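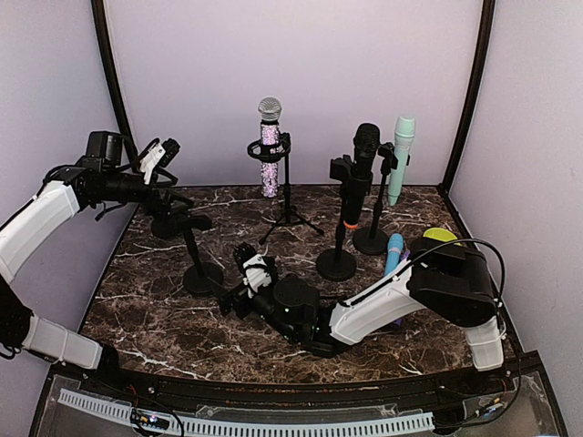 Ticket: second mic-stand cell, purchase request on hold
Opened by: Zhiqiang Xue
Status: waiting on quote

Request is for 2 more arms and one enclosed table, same layout as the current cell. Budget line is 2,000 for grippers, cables and stands. Arms come out of the Gakunen project money.

10:15 - Starkus quote came back without wrist cables. Asked them to add a spare set per arm.

11:40 - Tretemia can do the acrylic front panel and side walls, lead time 30 days. Their drawing leaves out the cable trough. Sent it back.

14:20 - Stands: please order both types, tripod and round base. The clips need to match what we use now.

Open: who signs for the Xia invoice if it lands in December?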